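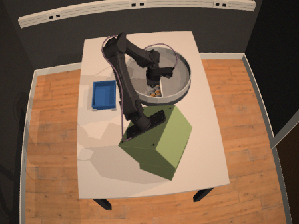
Badmont Learning Trust

Progress report to the Kusuma Fund, 18th April

The evening classes programme in Staltar and Rarnen has now completed its second term. Enrolment stands at 591 adults against a target of 400, and 91 of these have moved on to a certificate course.

Demand has been strongest for basic bookkeeping and written English. The Rarnen bookkeeping class was split into two groups in the fourth week, and a second tutor was appointed on the same hourly terms. Attendance in Staltar fell when the late bus was withdrawn – classes there now finish half an hour earlier.

Spending remains within the agreed budget. Printing costs were higher than planned, as the new workbooks had to be reissued with corrected answer pages. The overspend of £1000 has been met from the reserve for room hire, and no additional funding is requested.

The childcare offer has been delayed. The provider's registration is still being processed, and we expect to open places in May. Learners on the waiting list have been informed in writing.

Full attendance tables and the revised budget are attached as Annexes A and B.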